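工作日志
2021年8月11日
记录事项:包装废料与零散物料的清理、分类及台面恢复

一、背景

本工作间自上次盘点以来,公共台面上陆续积存了食品包装、线材、绳段及片状材料。按照《Durnumon工作间使用规定》,台面物料应于每阶段工作结束时归位,食品包装不得与实验耗材混放。此次清理即依此规定进行,并就分类办法作若干补充,供各组同事查阅。

本次清理范围限于公共台面及其下方的两层搁架。Golob柜内的物料已另行登记,不在此次范围之内。

二、分类原则

现行分类沿用Bralleo项目期间确定的办法,即先按材质,再按是否可继续使用划分。执行中遇到的主要困难在于小件包装。整只的包装袋容易辨认,揉皱或折叠过的小包装则常与标签纸、衬纸、铝箔片混在一起。银白色薄膜类包装尤其如此,折皱之后体积很小,印字细密,单凭外观难以判断原为何物。
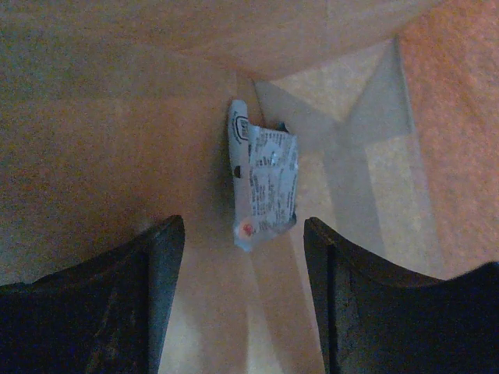 对于此类物件,暂定如下处理方式。字迹可辨者,按标示内容归类;字迹不可辨者,一律视为食品包装,投入废料箱,不再保留。各组如确有需要留存的包装样品,应事先装入透明袋并写明用途及保存期限,未标明者按废料处理。

箔类薄膜不得投入废纸箱。上一轮清理时,废纸箱中曾混入较多复合膜,回收方拒收一次,由本工作间自行重新分拣,耗时较长。请各组引以为戒。

三、片材与绳线

片状材料应平放于搁架下层,大张在下,小张在上,不得卷放或斜靠于台边。面积较大的红色片材在台面上占用空间最多,且易遮盖下方小件,清理时应首先移走,再拾取其下及周边的零散物。此前有小件遗失的情况,事后多在片材下方找到。

绳段长度不足25厘米者不再保留。其余理顺后绕成小把,以纸条束住,置于绳线盒内。线缆与绳段须分盒存放,整理时先确认线缆两端位置,不得直接拉扯。线缆仍接于设备者,保持原状,只清理其周围物件。

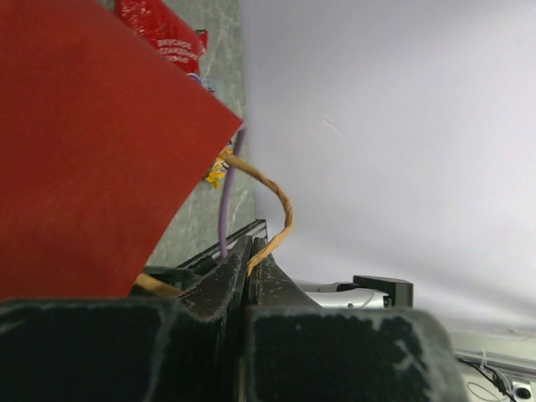
图:红色片材、带俄文字样的红色零食包装及棕褐色绳状物。

外文包装的归类与中文包装相同,不因文字不同而另设类别。有同事曾提出为进口零食包装单独留存一份,以备Vandel材料识别练习使用。此事可行,但留存数量应有上限,暂定为每种2件,且须为清空后的包装。未拆封食品不得存放于工作间内,应移至休息区。

四、台面恢复

台面恢复按以下次序进行:移走片材;拾取小件包装;收理绳段;核对线缆;以微湿软布擦拭台面,最后以干布复擦。石纹台面反光较明显,浅色碎屑与纹路相近,擦拭前宜从侧面低角度检查一遍。不得使用研磨类清洁剂。

本次共用废料袋9只,其中8只已封口移出,余1只未满,留于门侧继续使用。清理总用时超过2小时,较预计为长,主要耗于小件包装的辨认。

五、遗留事项

1. 绳线盒盖损坏,待更换。更换前请勿在盒上堆放其他物品。
2. 搁架下层标签脱落,需重新打印。标签格式沿用旧版,字号可适当加大。
3. 废料箱目前仅有“纸”与“其他”两类,建议增设“薄膜及箔类”一类。请各组于下次例会前将意见写入本日志后页。
4. 12月例行盘点时,应复查本次所定办法的执行情况,届时再决定是否写入正式规定。

补记:Golob柜钥匙已归还原处。柜内左侧抽屉开合不畅,取放时请勿用力过猛,维修申请已提交,尚未收到回复。片材样册封面有折痕,不影响使用,暂不更换。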